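2023-10-31
Posted by the Gunbridge bench, manipulation software

Long day, mostly good, and I want to get it down before I forget which branch had which fix in it. Short version for anyone skimming: the headphone hanging task now runs on the new Trikemow planner build from start to finish without me patching the config by hand, and the stutter we've all been grumbling about is in the action buffer, so please stop blaming the network (I was the loudest, I know).

I started with the log replay. Metwally writes 24 actions per chunk, and I had always assumed the controller threw away the stale ones when a new chunk arrived. It doesn't! It appends them, and then the smoother tries to be helpful and blends the old tail with the new head, so the arm gets a little tug backward at every handover. You can see it plainly in the wrist joint trace from episode 314 if you zoom in far enough. I moved the timestamp check ahead of the blend, which is four lines and a comment longer than the code, and the trace came out so much smoother that I replayed it again just to enjoy it.

After lunch I went through the training set, which stands at 622 episodes after the March ones were dropped for the bad calibration. I'm still a bit sad about losing those, but the extrinsics were off by enough to matter and I'd rather not teach the policy two different tables. Retrained overnight settings are in the Stostmont folder, checkpoint 1666, and please leave that one alone until I've had a proper go at the evaluation.

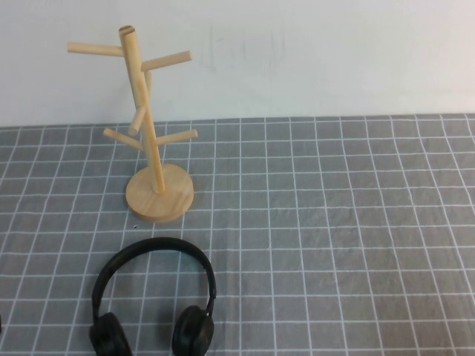
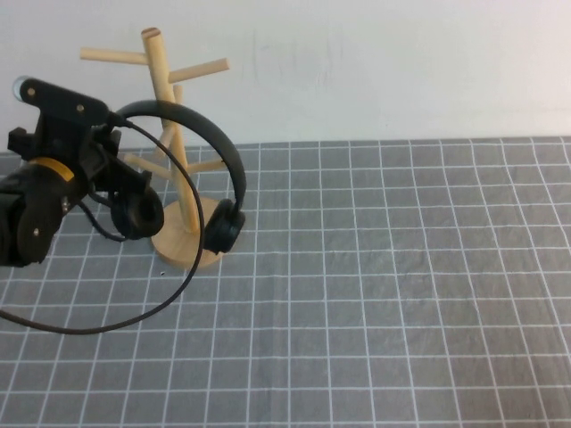 What I keep coming back to is the goal scoring in the planner. At the moment it takes the center of the headband and asks for that point to sit over a peg tip, and that was fine when we only ever tested with one peg in mind. A mug tree gives it a whole choice of pegs, and with the pole leaning the way ours does, a goal worked out from the base alone puts the tips in the wrong place. I'd like to fit the pole axis first and hang the peg poses off that. The cable is the other thing on my mind: with the headphones in the gripper it makes a big loose loop down past the base and over the mat, and our collision model has no idea it exists. I've sketched a fat capsule for it as a stopgap, very crude, but it would at least keep the elbow out of there.

Still to do: merge the timestamp fix, rerun the replay on the older logs, and write a test for the handover so it can't creep back in. Also the viewer draws the gripper frame with Y and Z swapped, and I've been tilting my head at it all week.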